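Robot Learning / Data Collection

December
Imtiaz Wickramasinghe and Sajib Seneviratne

3. Collecting the Demonstrations

3.1 Setup and kitchens

All demonstrations in the Sultana set were recorded in homes, with the kitchens left as the residents keep them. We did not clear counters or move appliances. An earlier set, Zarkon, was recorded at a single bench with a plain backdrop, and policies trained on it did poorly once the wall behind the objects changed. For Sultana we wanted the clutter of a normal kitchen in view from the start.

Operators worked with a hand-held gripper that carries its own wide-angle camera. The operator closes the jaws by hand, and the recording stores the video, the opening of the jaws and the pose of the tool. No robot is present during collection. This keeps the kit small enough to carry in a backpack, and an operator can start recording soon after coming through the door.

We recorded 3000 demonstrations in total. After the checks described in Section 3.4, 2618 were kept. The rest were dropped for lost tracking, a blocked camera or a task that ended in the wrong state.

3.2 Task list

The tasks cover moving, stacking, sorting and putting away common tableware. Each one is given to the operator as a short written line, such as "move the bowl to the rack" or "stand the plates against the wall." The line names the object and the end state and leaves the grasp to the operator. In a pilot we had told operators where to place the jaws, and the recordings came out nearly identical. When we dropped that instruction the grasps spread out over the rim, the side and the base of the same bowl, and we kept the shorter wording from then on.

Dishes get more than their share of the list. They are thin, they are often glossy, and they tend to be stored touching one another. A gripper that picks up a single cup well may still fail on a plate with another plate behind it. We set aside 228 demonstrations in which the target touches at least two other dishes at the time of the grasp. These are called the crowded subset below and are reported separately in Section 5.

3.3 Operator practice

New operators spent their first session on practice runs that were not added to the set. The most common early fault was speed. People reach for a bowl much faster than a robot arm can follow, and the resulting paths cannot be replayed without clipping the joint limits. We asked operators to move as if carrying a full cup of soup, and this worked better than any number we gave them.

The second fault was grip. Operators who held the handle tightly tended to shake the tool when closing the jaws, and the shake shows up in the pose track. Changing hands between tasks was allowed, but not within one.

Long sessions gave worse data, so each operator stopped after 100 demonstrations, counting the failed ones.

3.4 Checks

Every recording was viewed once at double speed by a person who had not made it. The reviewer marked the start of the approach, the moment the jaws closed and the end of the task. Recordings were also run through Vomix, our replay tool, which tests whether the path can be followed by the arm used in Section 5. A recording had to pass both steps to be kept. Where the reviewer and Vomix disagreed, one of the authors looked at it again.

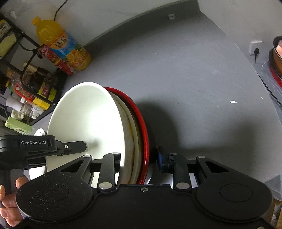 Reading time: 4 min

Figure 3. A view from the gripper camera with dishes between the jaws. The white bowl is tipped on its side, and a stack of plates stands on edge behind it and to the right.

Views like the one in Figure 3 are hard for the model in two ways. The rim of the bowl and the edges of the plates lie close together, so a small error in depth can put a jaw on the wrong dish. The wide lens also bends straight lines, and the counter appears strongly curved. We trained on the raw images without correcting this. Correction crops the sides of the view, and the sides hold the shelves, outlets and pots that differ from one kitchen to the next.

The tool takes up much of the lower part of the view. We tried masking it out and found no gain on the Wellus test tasks, so the results in Section 5 use unmasked images. The position of the pads relative to the object seems to be useful to the policy, mainly in the last part of the approach.

3.5 Labels

Each kept recording has the task line, the three time marks and a list of the dishes touched. We did not draw outlines around objects. Reviewers could add a free comment, and these comments are released with the set as they were written, spelling mistakes included.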